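Why Do Oranges Squirt?
A Gremuldale Kids' Science Page

Have you ever dug your thumb into an orange and felt a tiny spray hit your face? That spray smells amazing, and it stings like crazy if it gets in your eye! So where does it come from? 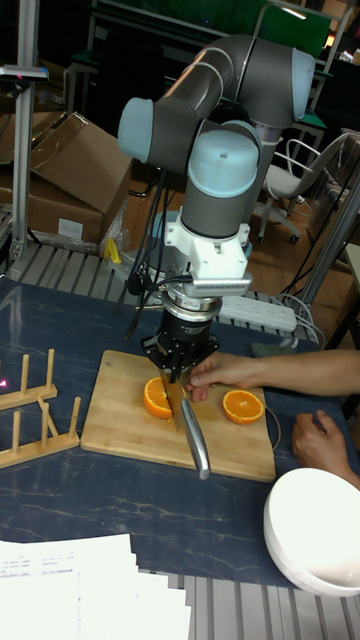
Most people guess it's juice. Good guess, but the first little mist comes from the peel. Look closely at the skin of an orange and you'll see it's covered in tiny dimples. Under the bumpy surface are little pockets called oil glands, and each one is packed with strong-smelling oil. When you bend the peel, the pockets get squeezed until they pop, and out shoots the oil in super-thin jets. They're so fast and so small that you usually smell them before you see them.

Why would a fruit bother making oil? Oranges grow on trees, where plenty of hungry bugs would love to chew on them. Lots of insects can't stand the oil, so it helps guard the fruit while the seeds grow inside.

Now let's go deeper. The colored part of the peel is called the zest (scientists say flavedo, a great word to shout down a hallway). Under it is the white, spongy part, the pith. It tastes a bit bitter, but it works like padding around the soft stuff in the middle.

And then there's the juicy part! Each segment is wrapped in a thin skin, and inside are loads of tiny juice sacs shaped like teardrops. Every sac is its own little water balloon. When you bite down you burst a whole bunch of them at once, and that's why an orange feels so wet all of a sudden.

Here's a botany surprise: an orange is a kind of berry! It belongs to a special group of berries with leathery rinds, and lemons, limes and grapefruits are in there too.

Try it yourself: the floating orange
You need 2 oranges and a big bowl of water.
Put one orange in the water with its peel on. It should float.
Peel the other one and put it in. Most of the time, down it goes!
The peel and pith hold lots of tiny air pockets, a bit like a life jacket. Try a lemon and a lime next, and draw what happens to each one.

Words to know
Zest: the colored outside of the peel
Pith: the white layer underneath
Segment: one of the wedges inside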